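Sturnmont Releases Brokura 2 for Remote Server Administration

3 comments | 20 shares

June 1, 2018

Sturnmont today released Brokura 2, a new version of its command line tool for managing groups of Linux servers. The update is available now to all current users at no added cost.

Brokura 2 lets an administrator run a scheduled job on up to 100 machines from one terminal. Results come back in a single log, sorted by host name, and failed jobs can be sent again without repeating the ones that finished. The earlier version handled 20 machines at a time.

"Most of the requests we got were about logs," said Yanling Lu, product manager at Sturnmont. "People were opening a separate file for every server. Now they open one."

The release also adds time limits for each job and a dry run option that prints the commands without sending them. Configuration files from the first version will load as they are. Users who wrote their own plugins will need to rebuild them.

Testing started in January with staff at Stollivel, a hosting company. "We moved our nightly backups over first," said Jianguo Xiao, systems lead at Stollivel. "Setup took roughly two hours."

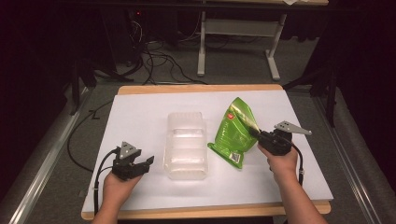
A clear plastic container and a green snack bag on a white board, with a hand-held gripper in each hand.

Packages are offered for the main Linux distributions. Documentation and upgrade notes are included with the download.

Media contact: Yufang Kong, Sturnmont Press Office

Last updated: June 2018
© 2018 Sturnmont. All rights reserved. | Contact | Back to top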